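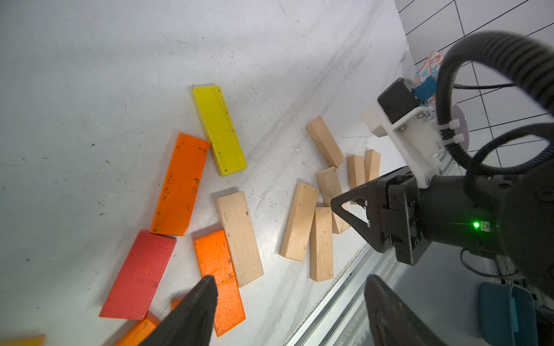
Painted and unpainted wooden blocks on a tabletop.

Hultness to require wear testing for coatings on wooden toys

18 June 2018

Makers of painted wooden toys sold in Hultness will have to test their coatings after simulated wear, as well as when new, under a rule adopted by the district's product safety office.

The rule takes effect in March. It covers blocks, stacking rings, pull-along toys and puzzles with a paint, stain or lacquer finish. Bare wood products are exempt, but a set that mixes coated and uncoated pieces counts as coated.

Under the current procedure, a laboratory scrapes coating from an unused sample and measures how much lead, cadmium and other listed elements can be drawn out by a weak acid. The new procedure keeps that step and adds a second one. Samples are first tumbled in a drum for 8 hours, then rubbed with a damp cloth under a fixed load. Flakes and dust collected from the drum are analyzed separately from the coating that stays on the wood.

"A finish can pass when it is intact and still shed material at the corners once it has been handled for a year," said Mireille Pons, who led the drafting of the rule. "The present test has no way of recording that."

The office based the change on a trial run by the Rizvi laboratory, which tested 26 products bought from shops and market stalls. All of them met the existing limits when new. After tumbling, 2 produced dust above the limit for lead. Both had a pigmented topcoat over an older type of primer, and in each case the lead was traced to the primer, according to the laboratory's report.

Babar Khokhar, an analyst at Rizvi, said edges and corners accounted for most of the loss. Flat faces kept nearly all of their coating. Water-based paints lost more material than solvent-based ones, he said, but none of the water-based samples exceeded a limit.

Manufacturers have raised questions about cost. Torkach, a toy maker that finishes its products in-house, told the office that the extra step would add some 20 percent to its testing bill for each product line. Its production manager, Eimear Kavanagh, said the company supported the aim but wanted results to be shared across colors that use the same primer and binder.

The final text allows this in part. A maker may group colors if the base formula is identical and the darkest and brightest shades are both tested. Grouping is not allowed for red, orange or yellow finishes – the shades in which restricted pigments have historically been most common.

Stock already in shops may be sold until it runs out. Secondhand sales by private individuals are outside the rule, as are toys made at home and given away.

The neighboring district of Zunitov is considering a similar measure. Farzana Arain, who handles consumer goods there, said staff were waiting for a second round of laboratory data before putting forward a draft.

Test reports must be kept on file by the maker or importer and supplied to inspectors on request.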